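**July, notebook, simulation bench. Dish rack task, gripper stuck in wire**

Started 4:00 in the afternoon, finished late. Written mostly for me, but Dindo will continue with this while I am away, so I try to keep the order of things.

The task is the usual one from the Tresley set: the arm takes a plate from the sink side and puts it in the rack. The controller is the same as last month. The only change is the kitchen, we now use the Ruklow kitchen with the new wire rack. With the old rack (the one with thick flat walls) we had no trouble for a long time.

Today I ran 76 episodes without stopping. In 5 of them the gripper finger went into the wires at the front of the rack and did not come out. The arm continued to pull, the joint torque went up to the limit, and the rack started to shake and then jumped. In one episode it went over the edge of the counter and the plate was lost under the floor. The safety stop in the software did not act in any of the five. This is the part I do not like. A shaking rack is a simulation problem, but the stop is the same code we use on the real arm.

I first looked at the wrist camera, to see how near the finger comes to the rack on the way in. 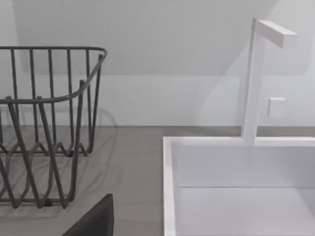 *Wrist camera, Ruklow kitchen. Rack left, sink right, finger at the bottom.*

From this view the finger already covers part of the lower wires. I also noticed the faint double of the wire pattern on the counter near the rack. I asked Dindo Villanueva if he knows it from the renderer. He thinks it is left over from the denoising, but he is not sure. I do not think it is the cause of the fault, because the controller does not use the color picture for the contact part. But the plate detector does use it, so I write it down as a separate question.

**What I checked**

Collision shape of the rack. I turned on the collision view and was surprised. The visual model has thin round rods, but the collision model had only the rim, the feet and the bottom. The zigzag part, where the plates stand, had no collision at the front row. So the finger can enter there freely, and when it goes back up it meets the rim from the inside. It is caught like a hook.

Planner. It uses the same collision model, so for the planner the path through the front row was empty and good. It did nothing wrong with the information it had.

Torque stop. This took me the longest time. The limit is set to 70 percent of the maximum, and it must be over the limit for 4 control steps one after another before the stop acts. In the log the torque goes over the limit, then falls for one step when the rack jumps, then goes over again. Each time the counter starts from zero. So with a light object that shakes, the stop can wait forever. With a heavy fixed object it works well, and I think we only tested it with a heavy fixed object (the block from Flemel). I looked for any test with a loose object in the old notes and did not find one.

**What I changed**

- New collision model for the rack, made from small capsules along each rod, with the front row included. The simulation is slower now, but it is still possible to work.
- The stop counter now goes down by one when the torque is below the limit. It does not go back to zero.
- Nothing changed in the planner.

I replayed the five bad episodes from the same seeds. With only the new counter and the old rack model, the stop acted in all five, before the rack left its place. With the new rack model too, the finger did not enter the wires in four of them. In the last one it touched the front row from outside, the stop acted, and the episode ended as failed. This I accept for now.

I did not repeat the full 76 yet. The machine is needed for the Dalisay training tonight.

**Still open**

The real arm has the old counter. I put a note on the cabinet and wrote to everybody: please no runs near loose objects until the new version is loaded and tested by hand, with one person at the red button.

Dindo, please check the other wire objects in the kitchen set, if their collision models were made by the same script. I suspect the fruit basket. Also the margin between finger and rack on approach looks too small to me, even with the correct model, but I want to see numbers before I touch it.

Logs are in the rack_hook folder. Bad seeds are in the text file there, first lines.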